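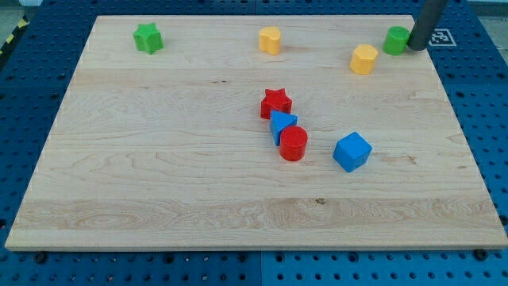 Warkbridge Robotics Club
About us

Hi, and welcome! I'm Alfredo Villanueva, I look after the club's website and most of the bookings, and if you've emailed us to ask whether you can come and see the robot, I'm the one who wrote back (sorry if it took me a week, I have a day job and a toddler).

We're a community robotics club. We meet in the old Dimaculangan building, upstairs, in the long room that used to be a carpet showroom. The club started with a handful of us who'd met at a night course and didn't want to stop when the course did. We rented a bench in somebody's garage for the first winter, which was cold enough that we soldered in mitts with the fingers cut off, and then Relard, the machine shop downstairs, offered us the upper floor at a rent we could manage. We've been here ever since. They still let us use the bandsaw on Saturdays if we sweep up.

What we do, mostly, is teach a robot arm to handle ordinary objects. People expect walking robots or fighting robots when they hear the club name, and we've got a couple of members who'd love to go that way, but the thing that gets everybody arguing over the tea is picking stuff up and putting it down again. Wooden blocks are our favourite. They're cheap, they come in good bright colours, and a star is a very different thing to get hold of than a cube. Put a red star up against a blue triangle with a red cylinder snug on the other side of it and you've got a proper puzzle, because now the arm has to deal with the neighbours too. A green cylinder off by itself near the corner of the board is the sort of job we give it first. Then we work up to the clusters.

The blocks go on a pale maple board, and the board sits on the blue pegboard platform. I'm very fond of that board. It has a small dark knot down near the front, and after enough evenings of staring at it I could draw you the grain from memory! We did try a plain white sheet for a few months and went back to the wood. It's nicer to look at, and it makes a good solid little clunk when a block goes down.

Open days

We run two open days a year, one in August and one in the fall. The next one is Wednesday, October 28, 2026, from four in the afternoon until the last person goes home. It's free and you don't need to book unless you're bringing a group.

Last August was our biggest yet, with 228 people up the stairs over the afternoon, and I'd like to apologize again to anyone who got stuck on the landing. We've since moved the coat racks. For the October one we're also going to run the demonstration in sessions of about 70 people, with a break in between so we can air the room out and let the folks at the controls have a sandwich.

A demonstration goes like this. One of us lays out the blocks, usually with a kid from the front row giving orders ("no, put the yellow one THERE"), and then the arm has a go at them. We talk through what it's doing as it moves, and you're welcome to shout out questions. It's slower than you'd think from watching videos online, and it misses. Sometimes it misses the same block four times running and the whole room groans, and then it gets it and you'd swear somebody had scored in overtime. My mother-in-law came along to be polite and ended up staying for three sessions.

Afterwards we open up the side tables, where you can try the small practice arms yourself. There's always a lineup for those, so if that's what you're coming for, get here early and do it backwards. We ask that everyone stay behind the hazard tape by the platform, grown-ups included. (It's usually the grown-ups.)

School and group visits

We love having classes in. Grade four and up works best, and we can take a whole class at a time if we've got enough helpers that day. Mornings are easiest for us. A visit runs about an hour and a half, and teachers tell us the favourite part is when the students get to set up a layout they think will beat the robot. Blocks pushed up tight against each other are the popular choice. Seniors' groups and Scout troops have come too, and a very keen knitting circle who had sharper questions about grip strength than anybody from the college.

There's no elevator from the street, but there is one through Relard's loading door at the back. Let me know ahead of time and I'll meet you there with the key.

Who pays for all this

Members' dues cover the rent. The rest comes from the bake table at open days, and from a grant we got through the Ulliter fund, which came to $3,024 and went almost entirely into the platform and a new computer to replace the one that hummed. We're grateful, and the neighbours downstairs are too, as they could hear the hum.

Joining

Come by on any club night and have a look before you sign anything. You don't need to know how to program. A good half of us couldn't when we started, and we've got a former piano tuner who's better with the joints than any of the engineers. Under sixteens need an adult with them. Bring indoor shoes in the winter, please, the floor gets awful.

Finding us

Dimaculangan Building, 1504 Mill Road, Warkbridge. Door on the side, up the stairs, follow the noise. Street parking is free after six and there's a bike rack by the bakery. If the door's locked, knock hard, we've probably got the compressor on.

Hope to see you in October!

Alfredo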